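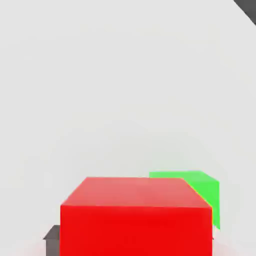

Golnar Taheri wrote after the July visit that she would have liked more time with the simulator and less in the lecture hall. Other visitors said much the same, and the program at Simness has been changed to suit.

The Braltham open day brought 300 guests to the robotics building. Groups of 17 were taken through the teaching laboratory, where Mahnaz Pakzad and Hooman Zarei presented the Drullska stacking exercise. The exercise is done first in simulation, with plain colored cubes, a red one and a green one among them. Students must bring the arm down over a cube, close the fingers and place the cube on another. A block that stands partly behind its neighbor is the harder case, and guests asked more about it than about any other part of the demonstration.

Babak Shirazi then spoke on the move from the simulated arm to the one in the Soltani workshop – a step that takes most students two terms. His slides are held at the front desk and may be borrowed.

The next open day will be held in August 2022. Each group will spend the first hour at the simulator stations, and the lecture will follow. School parties of more than 19 should write to Fatemeh Ghasemi before booking.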